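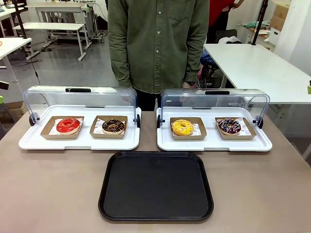
Cleaning and storing records at home

These notes cover ordinary vinyl: 12-inch singles, LPs and the odd 7-inch. They are written for anyone with a shelf or two of used dance records who wants to play them without crackle. Shellac 78s need different treatment and should not be cleaned with any of the mixtures below.

Before you start

Wash your hands and dry them properly. Work on a clean, flat surface with a lint-free towel laid over it. A kitchen worktop will do if it has been wiped down and there is no grease on it. Hold the record by the edge and the label only.

Look at the record under a bright lamp, tilted slightly. Grey haze that follows the grooves is usually wear and won't wash out. Fingerprints, dull patches and fluff usually will. Old DJ copies often have sticker glue or felt-tip on the label. Leave the label alone unless the glue is creeping onto the playing surface.

Dry cleaning

A carbon fibre brush is enough for most plays. Put the record on the platter, set it turning and rest the brush lightly across the grooves for 2 or 3 turns. Then draw it slowly off towards the edge. Don't press. Wipe the bristles on the brush's own handle if it has that sort of guard, and never with your fingers.

Wet cleaning

You will need:
Distilled water
A drop of plain washing-up liquid with no hand cream or scent in it
Two soft microfibre cloths, one for washing and one for drying
A label protector, or a steady hand
A dish rack with rounded pegs

Mix one small drop of the liquid into a litre of distilled water. More than that leaves a film. Dampen the first cloth, wring it out and wipe round the record in the direction of the grooves, never across them. Go round several times with light pressure. Rinse with a second cloth wetted with plain distilled water, or with the same cloth well rinsed out. Pat off the excess and stand the record in the rack until it is fully dry. In a heated room that takes 20 minutes or so. In November in an unheated back bedroom, leave it overnight.

Tap water is fine for a first rinse if the record is filthy, but finish with distilled. Hard water leaves chalk in the grooves, and in Birham, where I live, the kettle shows you how much.

I don't use alcohol. Some people add a little isopropyl and get good results. It lifts glue well, but I have seen it take the gloss off a label in seconds.

Sleeves

Throw away paper inners that are torn, yellow or gritty. Replace them with poly-lined ones. If the original inner is printed, keep it, slide it into the outer sleeve behind the record and use a new inner for the disc itself. I buy Clolum inners in packs of 100. They are slightly oversized, so check that they fit your tighter card sleeves before you order a lot.

For generic disco sleeves with a hole in the middle, put the poly-lined inner in with its opening facing upwards. Dust then has two edges to get past.

Split seams can be mended from the inside with a strip of acid-free paper tape. Ordinary clear tape goes brown and brittle, and pulls the print off when you remove it.

Price stickers

Warm the sticker with a hairdryer on its lowest setting for a few seconds, with the record out of the sleeve and well away. Lift one corner with a fingernail and peel back flat against the card. Stop if the print starts to come up – an old sticker looks better than a bare white patch.

Shelving

Stand records upright and snug, with just enough room to pull one out without dragging its neighbours. If they lean, they warp. Put a divider in every 66 or thereabouts. Keep them off outside walls and away from radiators.

Check what the shelf can carry. Mine hold 2,159 records between them, and the first set bowed within a year. I replaced them with Stultimier cube units, screwed to the wall through the top rail, and have had no trouble since.

Stylus

A clean record played with a dirty stylus will sound dirty. Brush the tip from back to front with a dry stylus brush before each session. Check the tracking force with a small digital scale when you change cartridge, and again if you hear distortion towards the end of a side.

Ring wear on sleeves comes from packing too tightly, so if you see a faint circle appearing on the front, take two or three records out of that section and start another.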